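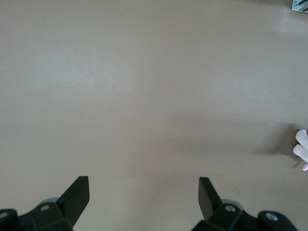
Who Gets Help After Moving? A Project Report
Petronella Tshabalala

My project looks at how newcomers find out about housing aid in two towns, Arstead and Mofokeng. I loved working on this one! I sent out 400 surveys in December and got 138 back from Arstead alone, which made me very happy.

Arstead asks for 16 months of local residence before you can apply - Mofokeng asks for none, but its form runs to 20 pages. I also did interviews at the Jikuver advice center, where people were generous with their time (and their tea). Most had heard of the aid from a neighbor, and very few from the town website. Next I want to compare how long each office takes to reply.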